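Hand broom

A hand broom is a short broom which is used with one hand. It is made for sweeping small surfaces, such as tables, shelves, ovens, stairs and the inside of boats. In most forms it has no long stick. The fibers themselves are bound together at the upper part, and this bound part is the handle. In other forms a short wooden handle is fixed into the bundle.

Hand brooms are found in almost every part of the world where suitable grasses, palms or shrubs grow. They are older than the long broom in many regions, and in some households they are still the main tool for cleaning the floor, which the person sweeps while bending or squatting.

Names

In English the words hand broom, whisk broom, whisk and hand brush are often mixed. Makers usually keep a difference between a broom and a brush. A broom is a bundle of long fibers which is tied. A brush has many small tufts which are set into holes in a solid back. According to this rule the common plastic tool sold together with a dustpan is a brush, although buyers frequently call it a broom.

The word whisk comes from an old northern word for a bunch of straw or a quick sweeping movement. The same word was later given to the kitchen tool for beating eggs, because early egg whisks were also bundles of thin twigs.

The word broom itself was first the name of a plant, a yellow-flowering shrub with thin green branches. The tool took the name of the plant, and afterward kept it also when other materials were used.

Materials

The choice of material depends mainly on what grows near the maker. The most used are the following.

Broomcorn is a variety of sorghum. Its seed head has long, straight and elastic branches, and after the seeds are removed these branches are used as the fiber. Broomcorn is light, it does not break easily when it is bent, and it takes dye well. It is the usual material in North America and in a large part of southern and central Europe.

Palm fiber is taken either from the leaf or from the base of the leaf stalk. The ribs of coconut leaves give a stiff broom which is good for yards and wet floors. The brown fiber from the base of certain palms gives a softer broom which catches fine dust.

Grass brooms are made from the flowering heads of several tall grasses. They are very soft when new and lose a lot of small pieces during the first weeks of use. In South Asia the new broom is commonly beaten against a wall before it is brought into the house.

Twigs of birch, heather and similar plants are used in northern Europe. A twig hand broom is coarse, and it served in the past for stables, fireplaces and bread ovens.

Rice straw and the roots of some grasses are used less often. Plastic fiber has been added to the list in modern times. It lasts longer in water, but it becomes bent if it is stored standing on its tips. 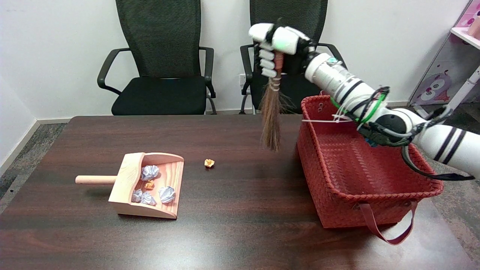 Binding is the part of the work on which the life of the broom depends. The maker sorts the fibers by length, wets the upper ends so that they become soft, and puts them together in small bundles. A cord is fixed at one end to the wall or to a foot board, and the maker rolls the bundle toward the cord while leaning back, so that the weight of the body makes each turn tight. When the fibers dry they become a little thinner, and for this reason a beginner's broom often becomes loose after some days. The binding is made of cord, wire, split cane, strips of leather or, in newer brooms, colored thread and tape. It may cover the whole handle or only some places of it. The small broom shown in the picture has pale and reddish-brown bands on its short handle, and below them the brown bristles hang in a loose bunch which becomes narrower toward the end. A bunch of this shape reaches well into corners. For a wide and flat broom the maker adds rows of stitching across the fibers, which are pressed between two boards during the sewing. Without stitching the fibers can spread freely, and the broom is softer in use.

Main forms

The round form is the oldest. All fibers are held in one bundle and the section of the broom is a circle. It is simple to make at home and it can be turned in the hand, so that all sides wear equally.

The flat form is sewn. It covers more surface in one movement and became common after the sewing vise came into use in broom shops. The typical whisk broom for clothes is a small flat broom with a metal ring or a loop at the top, by which it is hung on a nail.

The fan form is known especially in East and Southeast Asia. The bundles are laid beside each other like the ribs of a fan and tied with many turns of thread. Some brooms of this form are made with much care and are kept for the room where guests are received.

The bent form has the sweeping part at an angle to the handle. It is used for stairs and for low places under furniture.

History

Because plant fibers decay quickly, very few old brooms have been preserved. Those found in dry graves and caves are usually short bundles tied with cord or with a strip of the same plant. Their form is not very different from the brooms which are sold in village markets today.

In Europe the hand broom was for a long time a product of the home and of the winter season. Farm families made brooms in the months when there was little work in the fields and sold them in town. The trade was poorly paid and it had no guild in most towns. In the nineteenth century broomcorn growing spread, workshops became larger, and the long flat broom took over the floor. The hand broom remained for the table, the stove, the clothes and the workbench.

The small workshops in river valleys are less well documented than the factories. One which has left written records is the Czarnecka workshop in the village of Skudilano, where broomcorn was grown on the sandy ground near the water. Its account book shows that in one year 1,318 brooms were sold, and that 300 of them were hand brooms. The rest were long brooms for yards and barns. The last owner, Aniela Czarnecka, noted the price of cord more carefully than the price of the brooms. The book was copied by the local historian Cyprian Bielecka and is cited in several later works about household trades.

After the vacuum cleaner became common, many workshops closed. Others changed to decorative brooms, or to special brooms for bakers, pottery makers and bookbinders. Short courses in broom making are now given in several countries, most often in September, when the broomcorn has been cut.

Use and care

For dry dust a soft broom is moved slowly and close to the surface. Fast movement lifts the dust into the air. For crumbs on cloth a flat whisk is used with short strokes in the direction of the weave.

A new broomcorn hand broom can be put in warm salted water for one night and dried in the shade. Many housekeeping books recommend this, and they say that the fibers become less brittle. The writers do not agree if it is the salt or only the water which helps. A broom of natural fiber should be hung with the fibers down. It should not be left in a bucket, where the binding becomes weak and mold can grow.

When the tips are worn unevenly they can be cut straight with strong scissors. A round broom in daily use in the kitchen can serve for 3 to 6 years, while a soft grass broom used on floors is often changed every year. Old hand brooms are commonly kept for dirty work such as cleaning a stove or garden pots.

Customs

Many beliefs are connected with brooms in general, and some of them concern the hand broom in particular. In parts of central Europe a small broom was hung beside the door after a wedding. In several countries it is considered bad to sweep a table with the hand or with paper, and a small broom is kept for this use only. Stepping over a broom is avoided in many places, and an old broom is often not taken to a new house.

Further reading

Bielecka, Cyprian. The Account Book of a Broom Workshop. Vodbridge.
Bortolotti, Fulvio. Sorghum for the House: Broomcorn in Small Farming. Hetedis.
El-Sayed, Hazem. Palm Fiber and Its Uses. Vodbridge.
Grabowska, Hanna. Tools of the Kitchen Table. Hetedis.

See also

Besom
Broomcorn
Brush
Dustpan
Feather duster

This page was last changed on 05/05/2022.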